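Dulcombe College of Trades
Computer Hardware Servicing, Unit 3
Handout 5: Stripping a tower down to the board

Read this before the practical. Bring it with you, as there is no spare set in the workshop. The marking sheet is handed out separately at the end of the session.

What the session covers

You will take a tower computer apart as far as the motherboard, identify what is left in the case, and put the parts back in working order. The machines are ex-office workstations from the Drarnville campus. They are not all the same model, so don't expect the layout in front of you to match your neighbour's.

Before opening the case

Shut the machine down properly, switch it off at the wall and pull the power cord out of the back. Hold the power button in for a few seconds. Remove everything plugged into the rear panel, including the network cable. Put your wrist strap on and clip it to bare metal on the chassis, not to a painted surface.

Lay the tower on its side so the removable panel faces up. Working on an upright case is slower and puts sideways load on anything plugged into the board.

Finding your way around

Start with the CPU socket and work outwards. On a workstation board the memory may be split into two banks, one either side of the socket. Check the manual for the order in which the slots are filled. Expansion slots come next, then the chipset, which has its own heatsink and stays where it is. Do not try to pry it off. 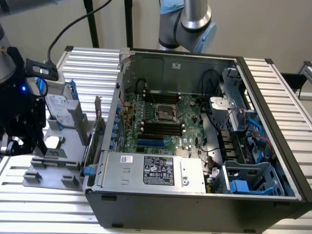
Figure 1. Open tower with the processor and heatsink out. Memory banks lie above and below the socket, with the power supply across the lower part of the case and the drive hardware at right.

Manufacturers often use colour on the parts you are meant to handle. In Figure 1 there is a blue latch at the left end of the power supply and another on a drive tray at the lower right. Colour is a guide only. The slot connectors can be blue as well, and those are fixed to the board.

Order of removal

1. Expansion cards. Undo the retaining screw or clip, then lift straight up.
2. Drive cables. Grip the plug and leave the cable alone. SATA plugs with a metal clip need the clip pressed in first.
3. Memory. Open the latches at the ends of the slot and lift the module by its edges.
4. Heatsink. Unplug the fan lead. Loosen the screws a little at a time, working diagonally. If the heatsink won't come away, twist it gently to break the paste.
5. Processor. Release the lever, raise the retention frame and lift the chip vertically. It goes straight into a plastic tray.

Set the parts down in the order they came out. Reassembly is then the same list backwards.

The power supply stays closed. You may take the whole unit out of the case if asked to, but its cover is never opened in this course. Capacitors inside can hold a charge after the cord is out.

Reading the power supply label

Copy the rated output into your log. For the calculation in Part B, use this load:

Processor and board: 121 W
Graphics card and drives: 86 W

Work out the total and say whether a 200 W supply would carry it. Repeat for a 300 W supply and give the headroom as a percentage of the rating. Show your working.

Common faults in past practicals

Bent socket pins, nearly always from putting the processor back at an angle. Memory pushed in on one side only. Front panel leads left off because no sketch was made before they were unplugged. Draw the sketch.

Log questions

Which parts did you need a tool for?
Which slots held memory when you opened the case?
What would you check first if the machine powered on with no display?

Logs are due at the start of the next practical.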